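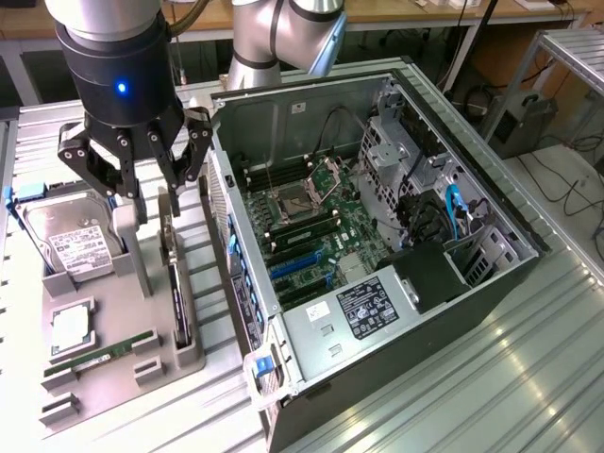 Robot arm gets better at building PCs by practicing the boring part

I've been following the Nadon lab's PC assembly project since they were still struggling to get a memory stick to line up with anything, so I was pretty happy to get an invite to come watch the newest round of tests. The group has a method they call Cuvinport, and the short version is that the robot spends most of its training time on the last little bit of each job, the bit where the part meets the slot, and hardly any time on the reaching and carrying.

If you've ever built a computer you know why that matters. Picking up a stick of RAM is easy. Getting it seated without bending something or giving up and leaning on it with your thumbs is the part that makes you sweat (I have leaned on plenty of them, and I have regretted a few).

The setup is a desktop tower lying on its side on an aluminum bench, wide open, with a gray parts tray next to it. The tray holds a hard drive, an expansion-card bracket, a CPU and a RAM module, each in its own spot. The CPU socket in the case is sitting there with its lever up. The arm comes down over the tray with a black gripper, takes a part, moves it over to the case and tries to put it where it belongs. Then the lab resets everything and it goes again. And again. I stayed from lunch until almost 5 p.m. and the resets never stopped.

So how does the practicing work? A person guides the arm through each insertion a handful of times, and the system cuts those recordings down to the final stretch before contact. From there the robot tries it alone, starting a tiny bit off each time: tilted, shifted, too high. When it gets stuck it backs up and comes in again from another angle, and the good recoveries go back into the training pile. The team collected 229 of those recoveries for the current version, which sounded low to me, but they told me the older approach needed far more full-length demonstrations and still got stuck on the RAM.

Now the numbers, which I know is what you scrolled down for! With the old method, the arm finished 55 percent of its insertions without help. With Cuvinport it's up to 86 percent, same bench, same parts. The biggest jump came on the memory. Hard drives were already decent and got a bit better, and the CPU is still the troublemaker. It has to go in flat and facing the right way, and the gripper fingers cover up a lot of what the camera would like to see. The lab's fix for now is to have the arm pause above the socket and take a second look before it lets go. That costs 14 seconds a try, and yes, you feel every one of them when you're standing there waiting.

I asked whether any of this works on a case the robot hasn't met before. The answer was "sometimes," with a shrug. All the results so far come from one model of tower, and cables are a whole other headache. The arm doesn't plug in any of them yet, so whoever is on shift does that by hand.

Next up is a test with a second lab, Győri, which will run the same training on its own arm and its own bench to see if the gains hold. The software that handles the recordings is called Isis, and the team wants to put it out for other groups in June, along with the failed attempts. I'm planning to go back once the Győri results are in, and I'll post them when I have them.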